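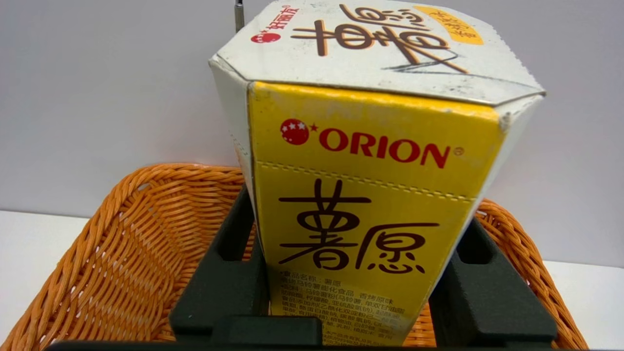

Snack basket, the quick way. Ten minutes if you've got the stuff in, longer if you have to go and buy a basket. Start with anything stiff and boxy, because bags just slump. The one I reach for first is the Orion potato crisps, yellow front, six-sided box with a white lid. Here it's upright between two dark gripper fingers, just off the bottom of a woven orange basket, and the lid is big enough to read from above, so you don't have to pull everything out to find it. Crisp bags go in later, round the sides.

Reading time: 3 minutes

What you need

– a round basket with a proper rim. Mine came from Furnine, plastic-type weave, wipes clean. Real wicker snags on packets.
– two or three boxed snacks
– small packets to fill in
– a tea towel or an old napkin
– sticky labels, optional

What to do

1. Empty the basket. Shake the crumbs out over the bin, wipe with a damp cloth, dry it. Do the rim too, that's where the grease goes.

2. Fold the tea towel and lay it flat in the bottom. Stops little things poking through the weave.

3. Tallest box in first. Middle if the basket sits on a table and people come at it from all sides, back if it's on a shelf.

4. Turn it so the name faces out. Six-sided boxes are good for this, one flat side always ends up facing front.

5. Lower boxes next, leaning in on the tall one. Not too tight – you want to get a hand round each one without the rest coming up with it.

6. Packets on their ends, like files. Mixed flavours, otherwise the plain ones get buried and go out of date.

7. Anything open goes in a clip bag or gets eaten. Don't put a half box back, it only goes soft.

Perforated fronts: if your box has a dotted line across the front, leave it alone till your ready to serve. Once it's torn the box wont stand as straight.

Checking it over

I do mine once a month. Dates first, oldest to the front. Scuffed lids don't matter. Crushed corners do, eat those first.

For a bigger do, 60 people or so at the Pravitz hall, I make up four baskets the same way and keep a carrier of refills under the table. Don't overfill at the start, it looks messy by the second hour.

Comments (3)

jelly_tot: does the tea towel not get full of crumbs??

reply: yes, wash it when you do the dates

K from upstairs: put the tall one at the back on our shelf, much better ta

Related

Tea trays that don't slide
Labelling jars without the sticky mess
Jelelell storage tubs, which size
A week of packed lunches from one cupboard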